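Flower Care and Table Arrangements
Household Guidance, Kakulus Residence Services

Residents are asked to follow the steps below when flowers are placed in shared dining and sitting rooms. They apply equally to fresh bouquets and to artificial ones, except where noted.

## Before arranging

* Clear a space on the table large enough to lay the whole bouquet down flat. Sorting stems in the hand leads to bent necks and dropped petals.
* Choose the container first. A heavy glass vase is best for anything tall. Plastic cups may be used for short cuttings only, and should be filled no more than halfway.
* Fresh stems should be trimmed by 5 centimeters at a slant, using the shears kept in the Brallberg drawer. Return the shears after use.
* Remove any leaf that would sit below the water line.

## Water

A small vase holds 300 milliliters; the tall ones hold 900. Change the water every Wednesday, and sooner if it turns cloudy. Rinse the vase with warm water and a drop of dish soap before refilling.

Do not pour old vase water into potted plants that are kept near food -- use the utility sink.

## Artificial flowers

Dust with a soft dry brush, working from the center of each blossom outward. Wrapped stems may be wiped with a damp cloth. Wires inside the stems will rust if soaked, so the bouquet should never be stood in water.

## Protecting wooden tables

Pale wood marks easily. Place a folded towel under wet stems, and blot spills at once. Drinks should be moved well away before work begins, as a tipped cup can leave a stain that sanding will not fully remove.
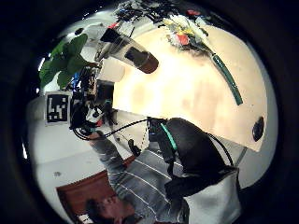

*White, cream and pale yellow blossoms with a wrapped green stem, laid on a light wooden table.*

If a ring or spot has already formed, wipe along the grain with a barely damp cloth, let the surface dry overnight and report the mark to Hậu Tôn at the front office. Residents should not apply oil or polish themselves.

Replacement vases may be requested from Khoa Tiêu.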